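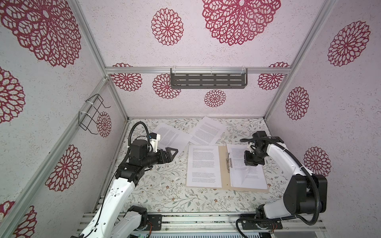
*Pages and an open folder on the worktable.*

**Obituary and Life Story Writer — part-time, Stercombe**

Grundent Memorial Press is looking for a second writer! We put together obituaries, service programs and longer life stories for families in Stercombe and the towns nearby, and we have more families asking than one writer can look after well.

You'd work with Dwight MacDonald, our editor, who has been at this long enough to know every funeral home in the county and most of the church organists. The job is 20 hours a week, mostly mornings, with the odd late afternoon when a service is close.

## What you'd be doing

- Talking with families by phone or in person, and listening for the things they light up about (the bowling league, the terrible fishing boat, the pie everyone fought over)
- Writing death notices of 115 to 145 words, usually the same day
- Writing full obituaries of up to 700 words, with survivors, service times and memorial gifts all checked against the family's own list
- Reading proofs aloud with Dwight before anything goes to the newspaper
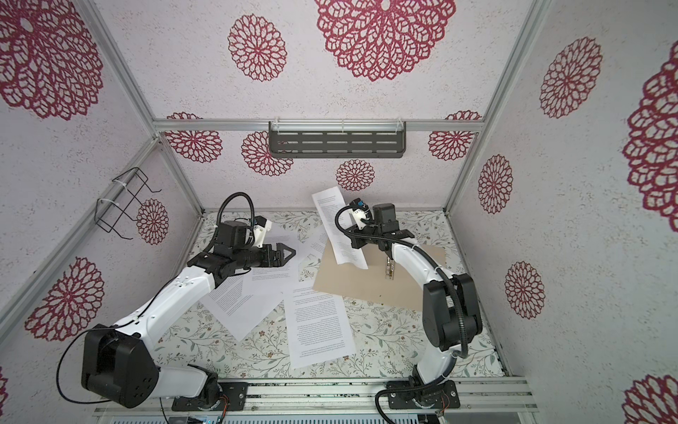
## Who we'd love to hear from

You write plainly and you spell names right. You can sit with a quiet moment on the phone and leave it alone. Experience on a local paper, in a parish office or in hospice work would be great, but we've trained people from scratch before and enjoyed it very much.

A second language is a real plus. Many of the families we serve speak Cantonese or Mandarin at home, and Pak-hei Kong, who handles our bilingual programs, would be thrilled to share the load.

You'll also get to know our archive. It holds 3,282 notices, some going back to the hand-set days, and relatives write to us every week hoping to find a great-aunt or a missing middle name. Helping them is one of the nicest parts of the week — you'll see why when the thank-you cards come in.

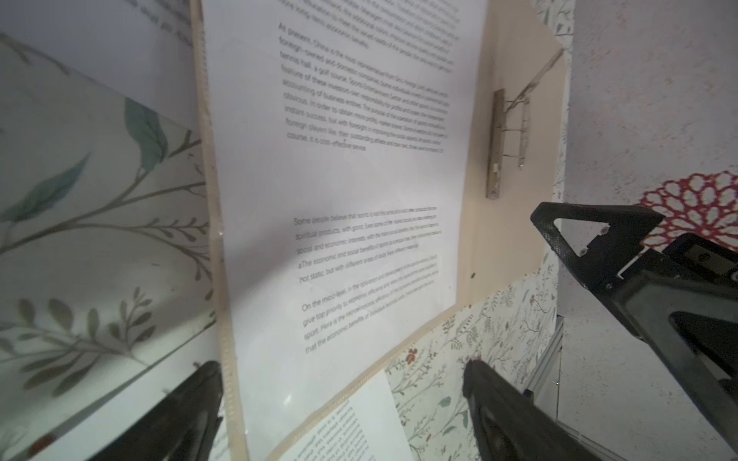 ## Pay and hours

Hourly, paid every two weeks, with paid time off from your first month. We close for a week in August. The office is on the ground floor with parking behind, and after training you can do some of the writing from home.

## How to apply

Send us a short letter and one piece of writing about a person, living or dead, famous or not. A page is plenty. Please don't send a real family's obituary unless they've said it's fine.

Letters go to Ho-yin Huang at the Grundent front desk, by mail or dropped off in person. We start reading on 2025-10-15 and will keep going until we find the right colleague. Everyone who writes gets a reply.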